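Can a machine clean a hotel room yet?

Hotels have been told for years that a robot is coming to do the rooms. Some already have one to clean the corridor carpet, and a few have one that carries towels up in the lift. The room itself is still done by a person with a trolley and a stack of cloths.

Lesia Romaniuk runs housekeeping at the Vasylenko, a hotel with 44 rooms. Her staff are allowed 23 minutes for a room where the guest is staying on, and longer when one has left. In that time they make the bed, clean the bathroom, empty the bins, vacuum, and go over everything a guest is likely to touch. The last part has a line to itself on her checklist: switches, handles, remote control, phone, heating control.

"People ask me about the bed," Romaniuk says. "The bed is big and it's always in the same place. I would worry about the switches."

A light switch is a small job. A cleaner does it on the way past and would struggle to tell you afterwards how she did it. For a machine it's a list of problems. The cloth is soft and changes shape each time it is picked up. The rocker moves if it is pushed, so the light may go on or off. In many hotels the switch sits beside a card slot, and if the card is knocked out the power to the room can go with it. A person steadies herself with one hand and wipes with the other, and changes how hard she presses without thinking about it.

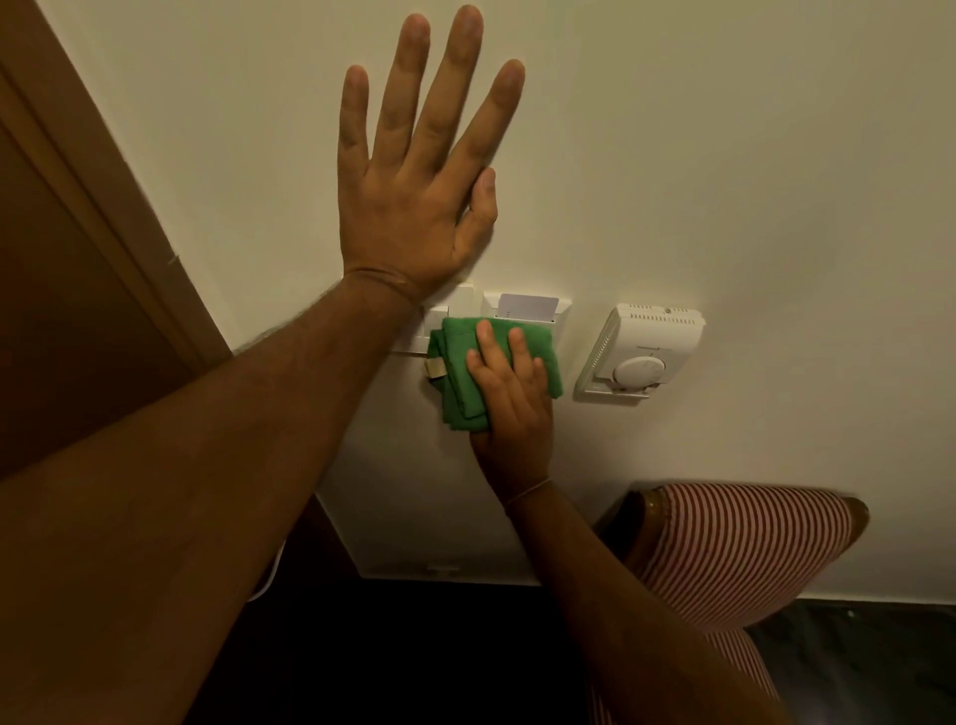
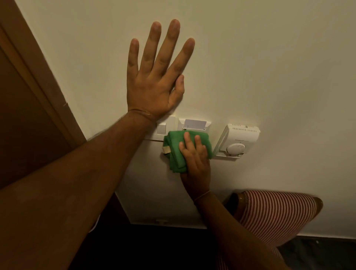 Wiping by the switch, with the key card in its holder and the thermostat alongside.

Skomometti, a small firm that builds two-armed machines for indoor work, has spent most of a year on wiping. Its engineers began with tables and moved on to walls last September. Nour Akl, who leads the work, says tables are close to solved. A table is flat, it faces up and it doesn't mind being leaned on.

Walls have gone more slowly. In the firm's latest round of tests the machine was asked to wipe a switch plate 463 times, in mock-up rooms with different fittings. It cleaned most of them well enough to pass, but it took 4 minutes a plate, and Akl says that figure has hardly moved since spring. The commonest fault was pressing too lightly at the edges, where the plate meets the wall and the dirt collects.

Melaniia Yatsenko thinks the time matters less than it sounds. A machine that works through the afternoon in an empty room can be slow, she argues, as long as it doesn't need anyone to stand beside it, and at present it does.

Cost is the other difficulty. Skomometti won't give a price. It says the first machines would be rented by the month, and that a hotel would need several rooms on one level floor with no step at the door. The Vasylenko has a step at almost every door.

Romaniuk has been offered a trial and has said she'll take it if the machine starts with the bathroom floors. Those are the job her staff complain about most, and they are hard on the knees. The switches can stay with the cleaners for the time being.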